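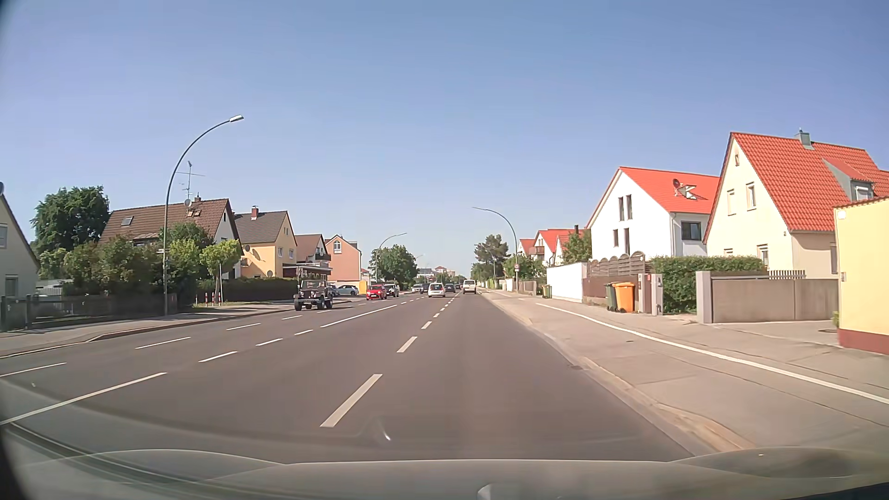 # Pellia windshield sunglasses clip, two weeks in

I bought the Pellia visor clip in March for the long drive to Premberg and forgot it in a drawer until this month, which was silly of me because I love it! It holds my sunglasses flat against the visor, lenses up, and I can grab them with one hand the second the sky goes bright over a wide road.

The spring is firm (a bit too firm the first day, it eased up) and the felt lining hasn't left a mark on my old Le Goff pair. Thick frames fit fine too. It says it takes up to 24 ounces, and I have no idea who owns glasses like that.

My one gripe is the glossy black finish, which shows every fingerprint. Get the gray. I've already ordered 2 more, one for the other car and one for my sister.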